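Clallano Powered Curtain Track
Owner's Guide
Section 4: Hanging, Joining and Teaching the Track
Revised 17 March 2021

Read this section once before you get up on anything. Section 3 (choosing a wall that will hold) should be behind you by now. If you skipped it, the wall will bring it up later.

Before you start

The Clallano track ships in four lengths which join to make a single run of 166 inches. Shorter windows use fewer lengths, and you can cut the last one with a hacksaw. Long curtains, lined curtains and anything described in a catalog as "stately" should be weighed first and checked against the table at the back of this guide. Your bathroom scale is good enough.

You will need a drill, a level, a pencil, a stepladder and a second person who does not mind being told to hold something and stop talking. A tape measure is assumed.

CAUTION: Do not stand on a dining chair, a windowsill or the box the track came in. The box has a drawing on it of a person standing on a box, with a line through it. It has been ignored before.

Hanging the track

1. Mark a level line above the window. Trust the level and not the window frame, especially in older houses, where the two may not be on speaking terms.

2. Hold the brackets on the line and mark the screw holes. The outside brackets go 2 inches in from each end of the finished run.

3. Drill, plug, and screw the brackets in until snug. The screws are soft and will forgive you once.

4. Slide the track lengths together on the floor, arrow to arrow, until each joint clicks. If a joint does not click, take it apart and look for packing foam.

5. Lift the whole run, tilt the back edge into the brackets, and press the front edge up. This is the second person's moment.

6. Turn each bracket tab 90 degrees to lock it. A tab that looks nearly turned is open.

NOTE: The Ondwood wooden fascia is sold separately and goes on last. People who fit it first get to take it off again.

Fitting the drive head

7. Decide which end the drive head will live at. It should be the end nearer an outlet, although most of our customers choose the end farther from one and then write to us about extension cords.

8. Feed the belt around the pulley with the teeth facing in. Clip both tails into the carrier and pull out the slack.

9. Push the drive head onto the track until the gray collar disappears.

10. Plug the motor lead into the control board. The plug goes in one way. Should it seem to be going in the other way, stop.
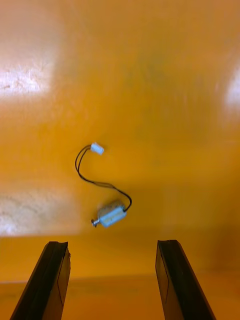
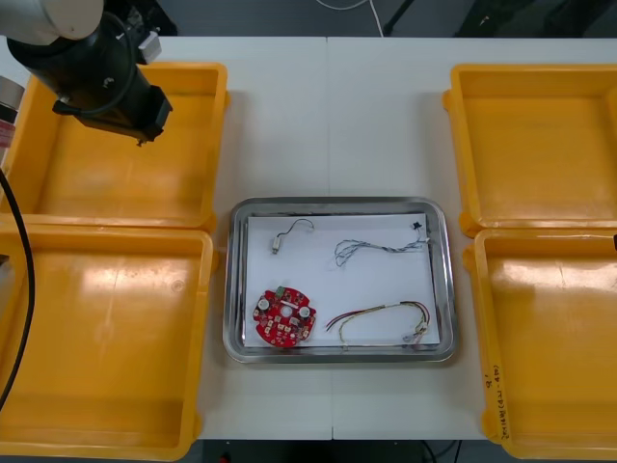

Motors, Leads and Small Parts

Clear a space and put something under small parts before opening the drive head. Carpet does not count as a space. Carpet is where the belt clip goes to live.

Hold leads by the plug when you pull them, never by the wire. A stretched lead may go on working for months and then quit while guests are over.

Spare leads and clips may be ordered from Trusov, who handle parts for all Clallano tracks. Have the code from the label inside the end cap ready. Yes, the end cap you have just put on.

Teaching the track where the window is

The track has no idea how wide your window is. You have to show it.

1. Hang the curtains and pull them fully closed by hand.

2. Hold the round button until the light blinks green.

3. Pull the curtains fully open at a walking pace. The light will blink faster, and it means nothing by it.

4. Press the round button once. The track will now close and open the curtains by itself, with a pause in the middle that is long enough to worry you. Leave it alone.

5. If the light turns amber, the curtains met something. Common things are a plant, a radiator valve and the cat. Remove it and go back to step 1.

CAUTION: Keep hair, scarves and blind cords clear of the belt during this procedure.

Using it with a wall switch or timer

The Vandenberghe wall switch pairs with the track in the same way: hold both buttons until both lights agree. One switch can run two tracks in the same room, though they will not start at quite the same instant and you will always notice.

The timer can delay opening by up to 90 minutes past the time you set. Clocks do not change themselves for daylight saving. Tracks first set in February will be opening on winter time until you correct them from the timer menu, under "Hour," then "Summer."

For squeaks, see Section 5. For curtains that open partway and stop, see Section 5 also, and bring the level.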